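To: Residence Services list
From: Ye-rin Nam, Office of Shared Spaces, Gallness House
Date: July 11, 2026
Subject: Re: Table covers and fruit service in the second-floor lounge

Dear colleagues and residents,

Thank you to everyone who wrote in response to the notice on table covers. The message quoted below raised most of the points that the others did, and with the sender's permission I am answering it on the list so that the reply is available to all floors.

> From: Lounge Representative, Second Floor
> Subject: Table covers and fruit service in the second-floor lounge
>
> Good afternoon,
>
> I am writing on behalf of several residents of the second floor concerning the new covers. We understand that the old cotton cloths were costly to launder and we do not object to replacing them. We would, however, like the following to be considered.
>
> First, the new cloth does not lie flat. It came out of its packet with hard folds in it, and a round ball or a piece of fruit put down on it will roll until it meets a crease. The small play balls are kept in the same lounge for the afternoon children's hour, and they are regularly found on the floor next to the fruit.
>
> Second, the light blue plate was set out for fruit. It is now used for balls at least as often. A parent told me that her younger son reached for what he took to be an orange. No harm was done, but it seems unwise to keep the two things together.
>
> Third, we would like to know whether the wrapped fruit will continue. Some residents are in favor of it and some consider the plastic wasteful. I have been asked to pass on both views.
>
> Finally, is there any plan for the cushions? The orange ones migrate between the lounge and the reading room, and we have had complaints from both sides.
>
> With thanks for your attention,
> Second Floor

I will take these points in the order in which they were made.

1. The cloths. The covers were purchased from Ferkico under the house supply agreement, in the green and white check that was chosen by residents at the October meeting. The order was for 40 cloths at a total cost of $284, delivery included. They are to be wiped down with a damp cloth and mild soap after each use and should not be machine washed, ironed, or put in a dryer. We have asked the supplier about the folds. Their advice is to hang each cloth over a rail overnight, in a warm room, before it is used. The second-floor cloths were put out directly from the packet and did not have this treatment. Floor staff have been asked to rotate them through the linen room, beginning with the lounge, and residents may see the surfaces bare for a night while this is done. If the creases remain after hanging, please tell this office and we will look at clips or weights for the edges.

We are aware that the cloths are large for the surfaces they cover. They should not be cut to size. Several floors share them, and the longer surfaces on the ground floor need the full length.

2. The plate and the balls. This office agrees with the second floor. Fruit and play items should be stored and served separately, and the present arrangement will end. The following will apply in all lounges:

The blue plates with the raised rim are for food only. They are to be washed before they are returned to food service, including any that have been used for play.

Balls and other small play items go in the Ojo bins, which have lids and are labeled by floor. The second floor is entitled to two bins and has so far collected one. The other may be picked up from the front office during working hours.

At the end of the children's hour, the adult who signed for the room is asked to check the cloth, the seats, and the floor beneath them. Red, tan, and orange balls are all in circulation, and the orange ones are the most easily overlooked when fruit is also out.

I would draw particular attention to how close the wrapped fruit lies to the balls.

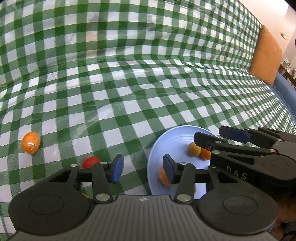 Gingham cover with creases, wrapped fruit at left, and play balls on the blue plate.

3. Wrapped fruit. The fruit service is provided under the Dillum arrangement and will continue on its present terms until that arrangement is reviewed. We received 20 written comments on this subject. Of these, nine asked for the wrapping to be kept, chiefly for reasons of hygiene in a room that is used by children. The remainder either preferred loose fruit or asked that both be offered. Both views have been recorded and will be put forward at the review. In the meantime, residents who prefer unwrapped fruit may take it from the bowl at the ground-floor counter — it is filled each morning and is open to all floors. Used wrapping should go in the lidded waste container by the door and should not be left on the table or pushed between seat cushions.

4. Cushions. There is no rule at present that assigns cushions to one room or another, and I recognize that this has caused some friction. We propose that the orange cushions stay in the lounge and that the gray ones be kept in the reading room. Tags will be sewn into the seams when the covers are next cleaned. Until then, we ask for ordinary courtesy: a cushion that has been borrowed for an evening should be back in its room by the following morning.

Two smaller matters were raised by other correspondents. Containers left on the dark wooden tables should have a coaster or a mat beneath them, as the finish marks easily. Mats are available from the linen room. Residents are also asked not to drape the covers over the arms of the sofas, where they slip and pull everything on them toward the floor.

Comments on the proposals under points 2 and 4 may be sent to this office by reply. Please reply to me directly and not to the whole list, unless the matter concerns all floors. Requests for replacement cloths should state the floor and the room, and the damaged cloth should be handed in at the same time.

Yours sincerely,

Ye-rin Nam
Office of Shared Spaces
Gallness House

You are receiving this message as a subscriber to the Residence Services list. To change your delivery settings or leave the list, contact the front office.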